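Stuveo two-arm kit: notes for the shared workshop at Dilstead
Section 9. Setting up for dish handling

Read this before you believe the leaflet. It says a new pair of arms will be clearing plates on the first evening. Ours did not, and the kit cost 2699, so we had time to get cross about it. What follows is the order that works for us. Last changed Jun 6, 2022.

9.1 Before you switch on

1. Clamp the rail along the front edge of the table. Both bases bolt to the one rail. Tighten the clamps, then lean on the rail. If it shifts, tighten again.

2. Run each cable back along its own arm and leave a loop at the gripper. The leaflet shows the cables pulled tight and tidy. Ignore it. A tight cable tugs the wrist off line when the arm reaches out.

3. Turn both speed dials down to 2. The leaflet claims you can work at full speed "with confidence". You can try that with your own crockery.

CAUTION: Keep your hands off the table while either arm is powered. The stop button goes where you can hit it without reaching across.

9.2 Picking up a dish by the rim

4. Start with dishes that stand apart from each other. Move on to a cluster only when the single ones are dull to watch. Overlapping rims are where the grip goes wrong: the fingers have to come down between two edges, and the wrist camera gives you very little idea of depth with pale glaze on both sides.

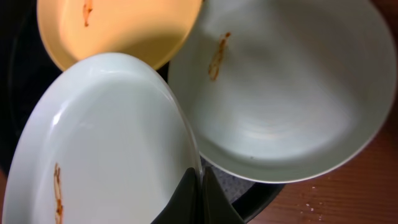

Ilgın Tokgöz disagrees with that order and wants it noted: start with the cluster, she says, or you will spend a fortnight getting good at something no real sink ever asks for.

She may have a point. I would still do the single dishes first, if only to find out which of your faults are the grip and which are the rail.

5. Bring the fingers down slowly and close them on the rim in small steps. Stop when the dish begins to lift. The Gezer finger pads are sold as "non-slip". On dry glaze they are fair. On anything greasy, treat that as a hope.

6. Lift by a finger's width and wait. If the dish swings, put it down and take hold nearer the middle of the rim.

Note: The force reading on the screen wanders. We have given up quoting it to each other. Watch the dish.

9.3 Wiping with a sponge

7. Use an ordinary two-layer kitchen sponge. The Selent foam block sold for the kit costs a good deal more and I cannot see what it does better.

8. Close the gripper until the sponge folds. It looks brutal but a loose sponge turns in the fingers as soon as it meets the plate. Check which side is facing the plate before you lower it – a folded sponge can easily present the wrong one.

9. Lower until the sponge touches, then move sideways. Do not press straight down. The arm will happily push a plate across the table and report a completed wipe.
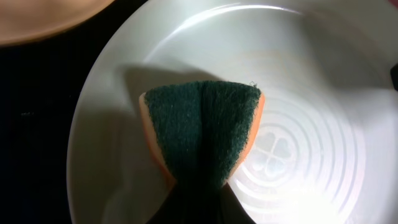

9.4 Using both arms over one plate

10. Set the plate midway between the two bases. Anything further out leaves one arm stretched and the other cramped.

11. Bring the left arm in first and let it settle. Then bring in the right. The software offers to move them together under a setting called "Harmony". Leave it off until each arm has done 30 clean runs by itself.

12. Keep a gap between the grippers and look for it from the side as well as on the screen. The collision check knows about the arms. It does not seem to know about the cables.

CAUTION: If the cable loops touch, stop and back out the right arm first. Do not try to twist free.

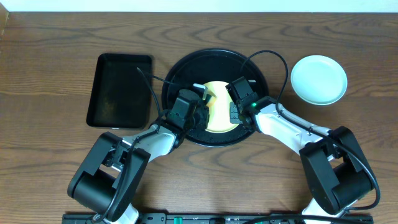

Tuncay Demirtaş asks why bother with two arms at all, when one arm and a damp cloth under the plate would hold things just as still.

I have no good answer for plates. For a deep bowl the second arm may earn its keep, and I will try the cloth in August and write up whichever wins.

13. To finish, draw both arms back, lower them to rest and switch off at the wall. The switch on the base leaves the motors holding.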